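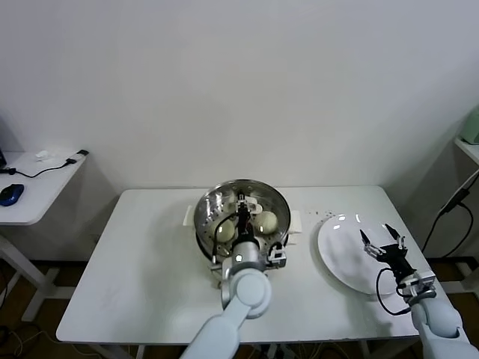 How long should a toaster last?

Twenty years, with a few cheap parts replaced along the way. Mine lasted 2, and the part that failed was a switch.

By the Household Columnist
July
Filed under: Opinion, Home & Money

The toaster was a Jekden, the middle one of the range, and it quit one morning when the lever stopped staying down. I turned it over to see how it came apart. It didn't. The base was pressed on with plastic clips that go in one direction only, and when I worked a butter knife under the edge, two of them snapped. The switch was right inside, smaller than a dime. By then the case would never close properly, so I threw the toaster out and bought another one.

I have been annoyed about it since. I didn't lose much money. What bothers me is that somebody at a drawing board made a choice about how the bottom of that toaster would be attached, and the choice settled how long I would own it.

My view is simple. Anything sold for the home that plugs in or has moving parts should come apart with an ordinary tool and go back together again. The maker should sell the parts that wear out, and the price should be fair. If a company doesn't want to do that, it should have to say so on the front of the box, in letters the same size as the brand name.

I know the arguments on the other side. I've heard most of them at the hardware counter in Liltstead, where I go on weekends and where people have opinions. One is safety. If you can open a heater, you can hurt yourself inside it. That's true of a car and a ladder too, and we sell both. Put a warning on it and tell people to pull the plug first. An adult who has been warned can decide whether to go on or hand the job to a repair shop, and the shop needs to be able to open it as well.

Another is cost. Clips are cheaper than screws, and glue is cheaper than either. I accept that. I would pay the difference on a toaster without thinking about it, and I suspect most people would if they were asked at the store. They aren't asked. The shelf has nine toasters on it and every one of them is clipped shut, and then we are told that shoppers prefer them that way. 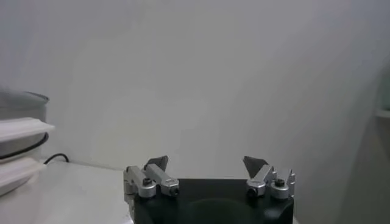
A good fastener is a very old idea, and it does not need improving. It holds firmly, it tells you where the joint is, and it comes out when you want it to. Machines built for work still tend to be made this way. Look at the metal links on this one, with a dark hex socket screw at the pivot where a part has to turn and another screw head down at the low end of the inner link. You could put a key in that socket without reading a manual. My toaster had nothing like it anywhere on the outside, and a toaster is a far simpler object.

People who run a workshop would not put up with what we put up with at home. If a machine had to be thrown away over one worn joint, they would send it back and buy from a different supplier. At home we shrug. We have been taught that small appliances are not worth the trouble, and when a repair costs more than a new one, that is correct. But the repair costs so much in large part due to the first hour being spent getting the case open.

The last repair shop in Nitport closed while I was still living there. It was a narrow place with a bench down one side, and it did vacuums, lamps, mixers and radios. There was a sign in the window for months thanking customers. I used it four or five times and never paid a bill that made me wince. I don't think the trade died from lack of customers. There was a line most mornings. It died when the things people carried in could no longer be opened, and the parts inside could no longer be ordered.

I own a Sowah stand mixer that came from a relative's kitchen. It is heavy and an ugly shade of green. The screws are on the underside and you can see all of them. I have replaced the cord and one gear, and the gear came in a paper envelope with a part number on it: 848. I still have the envelope in a drawer. That number is all I would need to buy another one, assuming somebody still makes them.

A law would help, and I would vote for one. Until it comes, the only thing I can suggest is to turn things over in the store before paying. If there are screws, buy it. If there is a smooth bottom and a sticker, ask the clerk how it opens. The clerk won't know, but the question may travel up the line if enough people ask it. I asked when I bought the new toaster. It is clipped shut too. I checked all nine.

Comments

greenmixer42: I have the same Sowah in yellow. The cord is the weak spot. The rest will outlive me.

nitport_native: Remember that shop well. They fixed my mother's lamp while I waited and charged me for the bulb.

plainbread: I sold appliances for years. Customers picked the cheapest one almost every time, so I don't buy the bit about everyone paying extra for screws.

Shedkey: Try a guitar pick next time in place of a butter knife. It saves the clips on some models. Agree with the rest.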